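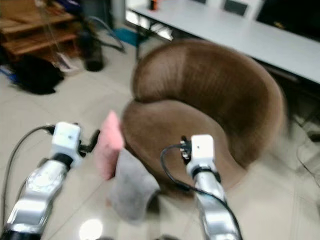 Home tips: is a hired tidying robot worth the money?

Nitwood rents out its two-armed Arnano for £158 a month, minimum term 2 months. The leaflet promises "floors clear before tea". I'd read the small print before you sign.

Soft things are the usual sales pitch: cushions, socks, flannels, travel pillows. Ask for a trial with your own, on your own floor. Plush covers pick up every crumb and hair, so sweep the tiles first. You'll be doing that bit yourself.

Get cables off the floor. The contract puts snagged leads down to the customer (clause 11, in very small type).

Keep fluffy items away from anything damp, and sort darks from lights by hand. Nitwood says sorting is "coming soon". It said so in February as well.

Fontana does a similar deal without the minimum term, though delivery is extra. A lidded basket from Tarham and ten minutes before bed will do most of the same job.

Last checked 25 May 2025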